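Cleaning and Storing Records at Home

Compiled by Rocío Salinas. Last revised in July.

These notes cover vinyl LPs and singles kept in ordinary rooms. Shellac 78s are a separate matter, and the cleaning fluid described below must not be used on them. Alcohol attacks shellac.

Dry brushing

Brush before every side. Use a carbon fiber brush with two rows of bristles. Start the platter, rest the bristle tips on the surface without pressing, and let the record make two or three turns. Then move the brush slowly outward and lift it off past the edge. Clear the bristles against the brush handle after each side. Fingers leave skin oil on the fibers, and the oil goes onto the next record.

Velvet pads pick up lint well but do little for dust that has settled into the groove. They also hold whatever they collect. Wash a velvet pad in dish soap, rinse it fully and dry it face up overnight.

Wet cleaning

Wet clean a used record once when it comes into the house, and again only when brushing no longer quiets it. New records with static or paper dust from the inner sleeve also benefit.

You will need distilled water, a few drops of unscented dish soap, two soft goat hair or microfiber applicators and a drying rack. Tap water leaves mineral deposits when it evaporates. Filtered water from a pitcher is still tap water for this purpose.

Lay the record on a clean rubber mat. Cover the label with a label protector; the clamp type sold by Rutent seals well, but a plastic lid with a rubber gasket does the same job. Apply the soap solution with the first applicator, following the grooves. Do not scrub across them. Leave it for a minute, wipe again in the same direction, then rinse twice with plain distilled water, using the second applicator. Stand the record in the rack until fully dry. At normal room humidity that takes 10 to 20 minutes per batch, longer in summer.

Never put a damp record into a sleeve. Mold on paper sleeves spreads to the next record on the shelf and is tedious to remove.

Inner and outer sleeves

Plain paper inners shed fibers and scuff the surface. Replace them with anti-static polyethylene or with paper sleeves lined in the same material. Keep printed inners and lyric sheets in the jacket, behind the new sleeve. Turn the opening of the inner toward the top of the jacket so that dust has no direct path in and the record cannot roll out.

Avoid soft PVC outer sleeves for long storage. The plasticizer can migrate and leave a haze on the vinyl that does not wash off. Polypropylene is clearer and polyethylene is less likely to wrinkle. Both are safe.

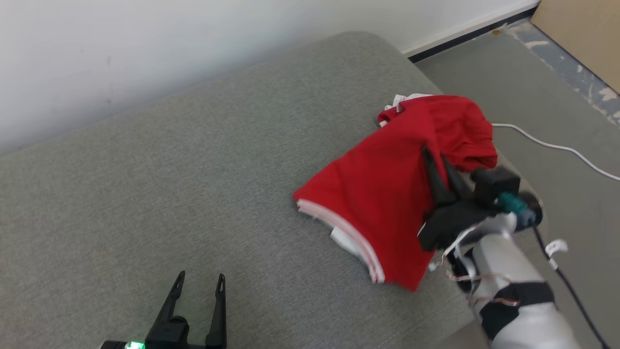 Can records be stored flat if there is no room to stand them up?

A short stack will survive a few days flat, during a move for example, but permanent storage should be vertical. Weight on the lower records causes warping and presses ring wear into the jackets.

Shelving

Vertical means at 90 degrees, with no lean. Records that lean for months take a curve. Put a divider at least every foot or so, and fill each section until a jacket slides out with light resistance. If you have to pull, the section is too tight and the spines will split.

Check the load rating before you buy. A full shelf of LPs is heavier than the same length of paperbacks by a wide margin, and particleboard shelves sag in the middle within a year if the span is wide. The Aker unit used for this collection has an upright every 13 inches and has stayed level. It holds 452 discs, 372 of them LPs and the rest singles, with the singles on the top row where the load is lightest. Anchor any tall unit to a stud.

Keep the shelf away from radiators, direct sun, and exterior walls that sweat in winter. Leave a small gap behind it for air. A basement needs a dehumidifier.

Stylus care

A dirty stylus undoes a clean record. Brush it from back to front only, in line with the cantilever, using the short stiff brush supplied with the cartridge. Side to side movement can bend the cantilever. Turn the volume down first. Gel pads work for loose dust; lower the stylus onto the pad with the cue lever and raise it again. Do not drag it.

Keep a tally of hours on a card under the turntable. Most makers publish a replacement interval, and distortion on the inner tracks of a record you know well is the usual early sign of wear.

Stickers and price tags

Warm the sticker with a hair dryer on low, holding it a hand's width from the jacket, and peel at a shallow angle. Take the record out first. Residue on a laminated jacket comes off with lighter fluid on a cotton swab. On an unlaminated jacket, leave the residue alone, as solvent lifts the ink and leaves a stain larger than the tag was.

Split seams

Repair from the inside with acid-free document tape. Clear household tape yellows and its adhesive creeps. Macarena Echeverría wrote in to recommend bookbinder's PVA applied with a thin brush, with wax paper between the panels and a flat weight on top until the glue sets. This gives a stronger joint than tape and cannot be reversed, so keep it for jackets of no particular value.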